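Home | Projects | Gallery | Notes | Links

Hand-held gripper build: gallery

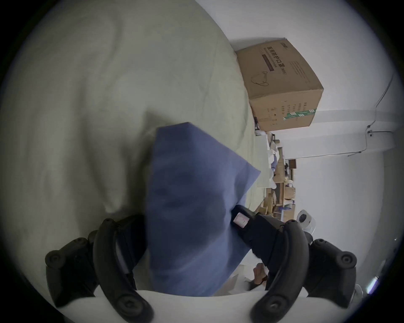
The gripper in use, holding a blue cloth by its lower right over the bedsheet.

This page covers the hand-held gripper I have been building at home in Flernstead, with parts made at the Vudside shared workshop. It is a pair of curved fingers on a body with a handle underneath, and a camera mounted to look along the fingers. The idea is to record ordinary jobs by hand first and then use the recordings to teach a small arm, which Ylva Lie is building separately. Page started in June 2020.

Fingers
Black, curved, and bolted through round bosses along the arm. The curve came from Gorazd Golob's drawing. My own first pair were straight and the tips crossed when I squeezed hard. If you are copying this, print the two fingers in the same batch so they shrink by the same amount.

Body
Built up in segments so that I can change one without stripping the lot. The small label on top stays on between rebuilds. I write the version in my notebook instead, which has not always been kept up.

Handle
Third version. The second was too thick for Teodora Krasniqi, who does half of the recording, so I took 2 mm off each side and rounded the back edge. It could still do with a better surface for long sessions.

Camera
Wide lens, so there is a black ring round every picture. I tried cropping it off in May and lost the fingertips whenever they were fully open. The ring is back and will stay.

Cloth work
Cloth is harder than blocks or cups. A corner will slide out if the tips only meet at the very end, so take a deeper pinch and lift slowly. Blagoje Mujić suggested thin rubber on the inside faces. I have cut 6 strips to try and have not fitted any yet.

Recordings
There are 3,905 clips on the drive and 1,016 of them are cloth. Sơn Ung wrote the script that sorts them by task. It still gets confused when a clip starts with the fingers shut, so I go through those by eye.

Still to do
Shorter screws for the left finger. A proper strain relief on the camera lead. Ask at Vudside if the bigger printer is free, as the next body will not fit on mine in one piece.

Drawings for the fingers and handle are on the Projects page. The body drawings will go up when I have corrected the hole spacing.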